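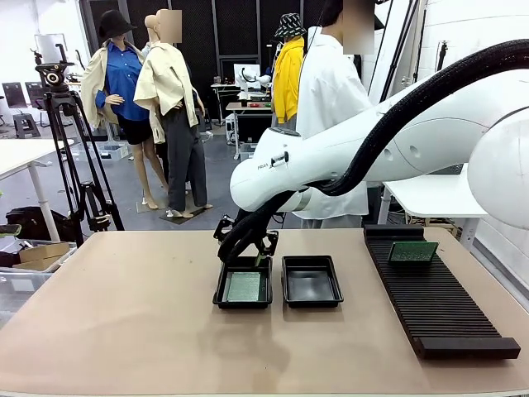
What is a gripper comparison trial?

It is a set of repeated handling tasks in which two or more robot hands are given the same objects, the same arm and the same starting positions, so that any difference in the results can fairly be put down to the hand.

Gripper comparison trial

A gripper comparison trial, sometimes called a bench trial or simply a hand test, is a way of finding out which end-of-arm tool suits a particular job. Trials of this sort are run by factories, teaching laboratories and small engineering firms, and they range from an afternoon's tinkering to programmes that go on for months. This article deals mostly with the handling of bare circuit boards, a favourite subject for such trials and one that has a gentle way of humbling even very well-made equipment.

Background

Makers of grippers usually publish a figure for force, a figure for opening width and a figure for the heaviest load. These are useful as far as they go, but they say rather little about how a hand will behave when it meets a thin, flat board lying in the bottom of a tray, where there is hardly any edge to take hold of and a tray wall close by on every side. The wish to fill that gap led to the bench methods now in common use, among them the Evalcombe routine, which takes its name from the workshop where it was first written down.

Usual arrangement

The bench is kept simple. A board is placed in a shallow tray, and a second tray or a slotted rack serves as the destination. A black two-finger gripper on a white arm marked FRANKA, working over a pair of black trays with a long slotted rack further along the table, is a fair picture of the sort of layout meant. The rack is the harder target of the two, as the board has to be turned upright and lined up with a narrow slot, and a small error in the grasp that would pass unnoticed over a tray can spoil the whole attempt.

The Evalcombe routine asks for 70 attempts with each hand, split evenly between tray and rack. The board's starting position is shifted a little between attempts, following a list drawn up beforehand, and the operator is asked not to help things along, however great the temptation (and it can be very great indeed towards the end of a long session).

Types of hand compared

Two-finger grippers are the most common entrants. They are sturdy, easy to program and quick to repair, though their fingers need room on both sides of whatever they are picking up. Suction cups need only a clear patch of surface and do well on plain boards, but they struggle once there are holes or raised parts beneath the cup. Soft fingers, moulded from rubbery material, are kind to delicate edges and tend to lose their aim when asked to push a board into a slot.

Fingertips are often changed while the gripper body stays the same. The Kuser tip, a thin angled blade with a small step near its end, was designed for lifting flat parts by one edge. The Shin tip is broader and padded, and holds a board more steadily once it has been lifted. Many benches keep both to hand – a swap takes only 2 screws – and treat each pairing of body and tip as a separate entrant.

Scoring

Each attempt is given a mark from nought to 4, with one point apiece for a clean approach, a secure lift, a steady carry and a correct placement. A dropped board ends the attempt, and the points gained up to then are kept. Time is written down as well, but it is reported separately, for early trials that mixed speed into the main score were found to favour hasty programs over good hands.

The Clilotlow trials

The largest published use of the routine is the Clilotlow series, which began in July and came to 723 attempts across tray and rack. The Kuser tip came out ahead in picking from trays, while the Shin tip did better at the rack. The report, dated January 23, 2023, declined to name an overall winner and suggested that readers choose according to the step that gave them most trouble.

Criticism

Some engineers feel that a fixed bench flatters hands that have been tuned to it, and would like the trays and boards to be changed more often. Others point out that the arm, the camera and the controller all leave their mark on the results, so that scores from one bench should be carried over to another only with care. A later version of the routine asks for the arm's speed setting and the camera's position to be recorded on every score sheet.

See also

End effector
Pick and place
Suction gripper
Tool changer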